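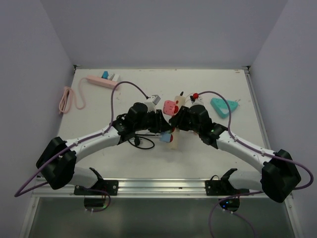

Home Office > Desk Power > Surge Protectors

Prirna Desk Strip by Clunico

$499 for the office pack of 10. Ships in 3 business days.

Nobody has ever bragged about a power strip. It lives under the desk with the dust and the one sock, and it gets noticed when somebody's monitor goes dark in the middle of a call. We've been selling office gear long enough to have strong feelings about this, and the Prirna is where those feelings ended up.

It comes in cream. We offered it in black for a while and customers kept kicking it. Cream shows up against dark carpet, and it also goes with the beige printer you keep meaning to replace.

The outlets are spaced for real chargers, including the fat square ones that usually eat the socket next door. The switch sits down in a shallow well, so a knee or a curious cat will have a harder time ending your workday. The surge rating is 900 joules, plenty for a laptop, a lamp and a pair of monitors. It won't save you from a direct lightning strike. Neither will anything else at this price.

What's in the carton
Prirna strips, 10
Mounting screws, with a paper drilling template
Hook-and-loop cord ties
One instruction sheet, mostly warnings

Please don't
Plug in a space heater. We know it's January.
Plug one strip into another strip. The total number of outlets may be thrilling, but your building's wiring has opinions.
Run the cord under a rug.
Use it outdoors, or in the bathroom, or in the part of the garage that floods.

Mounting
Tape the template under the desk, drill where it says, and hang the strip on the screws. Ouali desks come with the holes already there. Mikano desks have a steel crossbar in exactly the wrong place, so use the cord ties instead.

Returns
Unopened cartons can come back for a full refund. Opened cartons can come back too, minus shipping, as long as all the strips are inside. We do check.

Also in Desk Power: clamp-on outlets, cable trays, longer cords for people who measured wrong.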